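Notes for the visit to the Javard open day
Introduction to Automation, handout 9
Prepared by Clotilde Hoarau

Many of you have asked for something written to go with the open day at the Javard workshop, so I have put together what I can from my own notebook, with a bit of reading to go alongside it. If you came with us on 20th September, please treat this as a memory aid and scribble all over it. If you couldn't come, you should still be able to follow the October seminar from these pages, though I'm sorry you missed the soup!

We started in the long room at the front, where the Sanitz bench is set up. You may remember from the second lecture that a bench like this does one small job over and over: it finds a part, picks it up, carries it across and puts it down in a tray. The people at Javard call the whole round a cycle, and the one we were shown was set to take 13 seconds. That sounds terribly slow when you say it out loud (several of you said so, quite loudly), but do remember that it was an open day and that the speed had been turned well down for visitors.

What I would like you to take from the bench is the order of the steps. The arm has to know where the part is before it moves, and it has to know where its own hand is as well, and these are two separate questions with two separate answers. The first comes from the camera. The second comes from the joints, each of which reports its own angle. When the two disagree, even by a little, the hand closes on air, and I think we all enjoyed watching that happen during the talk.

This brings us to focus and light, which took up most of the second half of the morning. A fixed camera over a work area is normally set for one distance and locked there. Lamps are a nuisance too, as a bright patch can swamp the part of the picture you care about. Have a good look at this view before you read on, and ask yourself what a program could safely say about it.
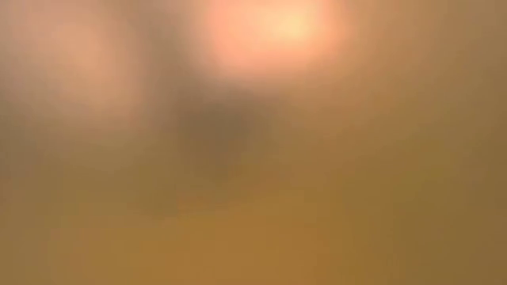

Fig. 1. Work area view, heavily out of focus, with a bright glow at the top.

My own answer would be: not very much. There is a darker patch near the middle, and I could easily talk myself into calling it an object, but I couldn't tell you what it was or where it ended. A program that looks for edges has the same trouble as I do, only it may not have the good manners to say so. That is why the Wurkelon software gives every match a score from 0 to 123 (an odd number, I know, and our guide didn't know the reason for it either). Anything under 30 is thrown away and the arm stays where it is. Please write that threshold down, as we shall be arguing over it in the seminar.

After the break we moved on to the Aubert cell in the back room, which is fenced and has a gate switch. Open the gate and the power to the motors is cut. I know the safety part is the bit everybody wants to skip, but it was very well explained, and there is a page on gate switches at the back of the course reader.

To do before the seminar:
Read chapter 9 of the reader, leaving out the worked sums.
Draw the bench cycle as a flow chart, including what happens on a low score.
Look again at Fig. 1 and write half a page on what you would check first, the lens or the lamp, and why.
Bring your visitor badge back if you still have it, as Javard would like them returned.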